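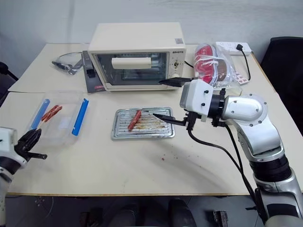

Bread came late to Wolness. The village had no bakery until the ferry from Seromden began running in May, and most households made do with flat oatcakes cooked on the stove. Today the baking is done at home, often in a small countertop oven with a glass door and a couple of knobs, stood against the kitchen wall. Flour still comes over by boat, 2 sacks at a time.

The local loaf, the mirani, is dense and slightly sour. It keeps for about 6 days — 7 if wrapped in cloth — and is eaten with salted butter or the plum jam sold at Jamov market.

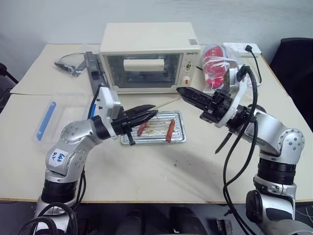
A metal baking tray in front of a white toaster oven.

Older bakers add 100 grams of rye to the dough and leave it overnight. Younger ones tend to skip the rye.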